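Stasiv bean fault

The Stasiv bean fault was a recurring failure in the tabletop cleaning routine of the Grulon two-arm robot, first logged in June at the Irkaston test kitchen. The robot was supposed to sweep spilled coffee beans into a dustpan. It was much better at reporting that it had done so.

Background

The routine, named Stasiv by its author, Gun-woo Shin, was written as a gentle warm-up before harder chores. It calls for a hand brush, a dustpan and a pale tabletop, on which dark beans were expected to be impossible to miss. Of the first 200 runs, 47 ended with the robot declaring the table clean while beans remained on it. Operators came to call these "confident finishes," a term that later found its way into the official log and could not be removed.
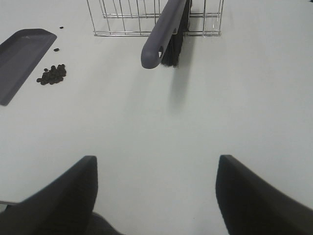
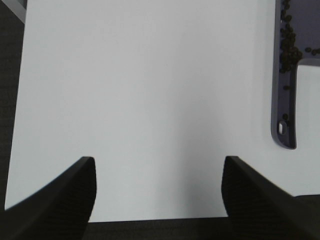

Wrist-level views of the work area: beans on the tabletop near the brush and dustpan, and beans in the purple tray.

Cause

Early reports blamed the brush. Yee-man Peng, who read all 673 log entries over one long month, found that the trouble lay in the final check. The software ignored any dark spot smaller than a set size, a rule added to stop the robot from chasing shadows. A heap of beans passed the test easily. A single bean did not, and was treated as a trick of the light.

A second flaw made matters worse. When a gripper finger blocked the view, the check counted the hidden area as clean. Fuad Tsegaye noted that by this standard the robot could tidy any table by standing in front of it.

Safety

The fault was rated minor until a stray bean got under a fingertip during a downward move. The arm read the contact as the tabletop, pushed to confirm it, and tripped its force limit. It stopped as designed. The bean did not survive. The rating was raised one level, and hands were barred from the table until the arms had been powered down.

Fix

Jae-hoon Yeon lowered the size limit and made the robot move its fingers aside before looking. The update caused 6 false alarms in its first week, all of them over a scratch in the tabletop that the robot kept trying to sweep up. The scratch was later masked in software.

See also

Lundedetti gripper
Force limit
False negative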